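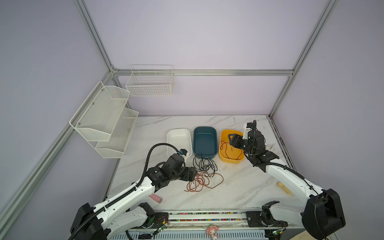 Does a small robot on a table need written safety rules?

A small robot needs written rules if more than one person works with it. The rules should say who may start it, who may put hands near it, and how it is stopped.

Review: The Moffat Bench Rules, second edition (Stuvico, 176 pages)

Sunday, February 11, 2018

I bought this book with my own money from the Fudwood shop in Larley. I have now used it for one full month at work, where we have two arms on one table and sort cables into trays. Before, our rules were one sheet of paper on the door, and each person understood it a little differently.

The book contains 43 rules for robots that are small enough to stand on a table. They are ordered by the working day: before start, during work, after a stop, end of day. I like this order very much. When I had a question at eight in the morning, I opened the first part and the answer was there. Each rule has one page with the rule in large letters, then a short text, then an empty box where you write how it is done in your own workplace.

We use cookies to improve your visit. By continuing to browse you accept our cookie policy. Accept | Settings

The strongest part is the one about two arms that share a table. Rule 17 says that every place on the table must belong to one arm only, or else the arms must have a written order of who goes first. We drew our table on paper and found that the middle tray belonged to both. I had worked there for a long time and never thought of it. Now the order is written down, and new colleagues read it before they touch the start button.

Rule 22 is about soft material such as cable, rope and cloth. It asks that the path of the arm is planned for the hanging end as well, and that the loose end must have room behind and below the gripper. With wire this is good advice.

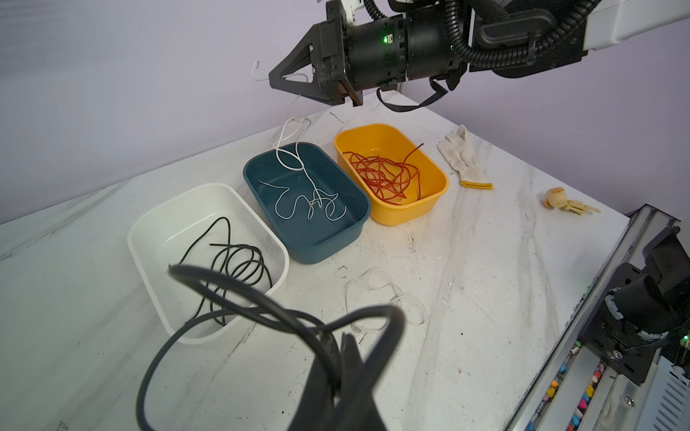 Photo: Larley workshop, cable sorting into white, teal and yellow trays

Rule 23 continues with the arm's own cables. They should be checked at both ends of the movement, with the power off, and by hand. The book gives a table to copy for this check. I copied it and it fits on one side of paper.

Less good is the chapter about keeping the table clear. The rule itself is right: only the things for the present task should be within reach of the arms. But the text speaks mostly of tools and screws. Gloves and small toys get no word, and our table has both. I would also wish for a rule about who is allowed to move an object after the program has been started. I wrote one myself in the empty box.

The language is simple and I did not need my dictionary often. The binding is weak, and after three weeks the pages of the first part came out. The index has some wrong page numbers, for example "emergency stop" sends you to the page about labels.

Please note that the book does not replace the official standards or the manual of your machine. It says so itself on the first page, and gives a list of what to read next.

I give it four stars of five. For a workplace with one arm and one person it is perhaps too much paper, and there I would borrow it first.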